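3/30/19
Bench notes, two-arm station. Entry by Markos Vasilakis; Tâm Ông to countersign.

Purpose: to establish whether the Altik pair can be trusted with clearing a table of pens, as set out in the Rallis chore list. The list rates this task as easy. We are not yet in agreement with that rating.

Settings carried over from the previous entry. Closing force on both grippers was left at the lower value. The cycle limit remains at 600 seconds, after which the attempt is recorded as incomplete whatever the state of the table.
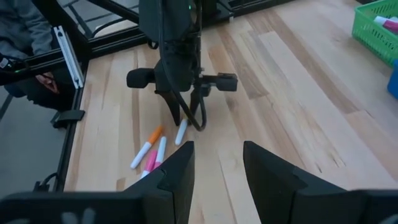

Wrist view, markers on the table, green basket at upper right.

Markers lying close together remain the principal difficulty. The planner selects a grasp for one barrel and takes insufficient account of its neighbour. Pale caps are also a concern, given the blond wood, and T.Ô. has asked that missed detections be logged by cap colour from now on.

Of the 139 attempts recorded to date, those with a single marker have been satisfactory. Those with a cluster have not, and a person would still finish the job sooner. It is our view that the task should not be described as solved in the July report to Zoltusport.

Outstanding:
Check cable slack at the wrist of the second arm.
Repeat the cluster attempts with grasp spacing widened by 2 mm.
Ask Boltness for the revised finger drawings.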